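The groundsman at Skundcombe was still raking the bowlers' footholds when I turned up, and it took a good ten minutes and an offer of help with the covers (politely refused) before he would come and sit on the bench outside the pavilion. He has looked after the square here for longer than most of the first team have been alive, and he asked me not to put his name in, on the grounds that everybody who needs to know it knows it already and he doesn't want letters.

It was April, with a cold wind coming up the valley from the Isel, and the first home match of the season was a fortnight off. I asked how the square had come through the winter. He looked at it for a while before he answered, as you might look at an elderly relative who has just told you they feel fine.

"Wet," he said. "It's come through wet. The river was over the bottom boundary twice and it got as far as third man, which is as far as I've seen it come. The middle's all right. The middle's always been a bit proud of the rest, and whoever laid it knew what they were doing. But the outfield down that side, you could have kept ducks."

The club moved up a division at the end of last summer, after beating Purnum by one wicket in a match that people in the village will tell you about whether you ask or not. I did ask, as it happens, and he grinned and said he had missed the end of it. He had gone round the back to see to the roller, heard the shouting, and assumed somebody had been hurt.

Going up has brought its own worries. The new division wants better sightscreens and a proper scorebox with a clear view of both ends, and the club has had to find the money. The sightscreens alone were 2,000 pounds, and that was after a good deal of haggling. A sponsored walk along the river raised 765 pounds, the quiz raised rather less than that, and the rest came out of what had been put by for a new roller. He was remarkably cheerful about the roller.

"She'll go another year. I've been saying that for years and I've been right every time, so I might as well carry on saying it. You have to talk to her a bit in the mornings."

We got on to pitches then, and I am afraid I lost track of time, because he is one of those people who can make a bag of loam sound like the most interesting thing in the county. He believes most club pitches are watered too late and rolled too fast. He likes to begin on a strip ten days before it is wanted, give it one really good soaking, and then leave the hose alone, however much the captain fusses. The captain, he said, fusses a great deal.

"He's a seam bowler, so he wants it green. Then he's got to bat on it and he wants it brown. I tell him he can have it one colour at a time." 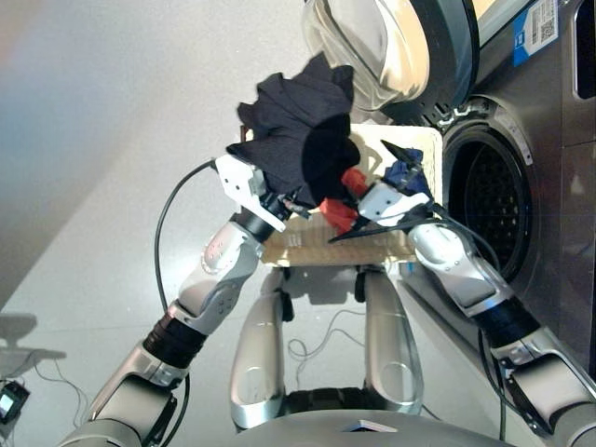 Tea came out at this point, along with a very fine fruit cake, and with it the club's captain of the women's side, who had been listening through the open pavilion door and wanted a word about kit. Her team was started with nine players and a borrowed bag, and they now turn out in navy, which she chose herself and defends stoutly against the traditionalists. "People say coloured clothing's not proper cricket," she said, "but have you ever tried getting grass stains out of whites?" I confessed that I had, and badly. A dark navy top going into the laundry basket at the end of a long day in the field gives you far less to dread, and she reckons half the men's side would change over tomorrow if they were the ones doing the washing. The groundsman, who was brought up on cream flannels, studied his cake and kept his thoughts to himself.

She bowls off-spin and opens the batting, and she is hoping for a drier summer than the last one, when three of their home fixtures were rained off. What she would really like is more midweek cricket. The evening games against Soltani, the works side from the other end of the valley, draw the biggest crowds of the year, and she puts this down partly to the rivalry and partly to the barbecue. They start at six o'clock and finish when the ball can't be seen, and she says they are the best fun she has ever had on a cricket field.

"We get people coming down who'd never dream of sitting through a whole afternoon," she said. "They come for a burger and then they're shouting at me about my field placings. I love it! I wouldn't have it any other way."

I asked them both what they expected from the season. She said promotion, straight off, and then laughed and said top half would do, provided they finished above Soltani. He took rather longer. He thought the men might find it hard going up a level, particularly the batting, which leans heavily on two or three people and has a habit of folding up once they are out – but the bowling would keep them in most games, and there are a couple of youngsters in the second team he would pick tomorrow if anybody asked him.

"They don't ask me," he added. "I just cut the grass."

By then the wind had dropped and there was even a little sun on the far end of the square. He finished his tea, said it had been very nice talking to me, and went back to his rake.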